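Keyboard care, desk setup

1. Dust
Unplug the board. Brush between rows with a soft 16 mm brush, working from the function row toward the space bar. Pale caps, such as cream with sage green, show finger grease early.

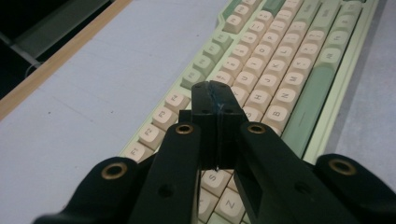

2. Keycaps
Pull caps straight up with a wire puller. Wash in lukewarm water with 2 drops of dish soap; dry 8 hours. Refit by legend. Color helps on this layout: F1 to F4 are cream, F5 to F8 green.
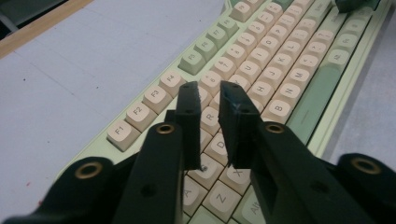
3. Case
Wipe with a damp microfiber cloth. No acetone.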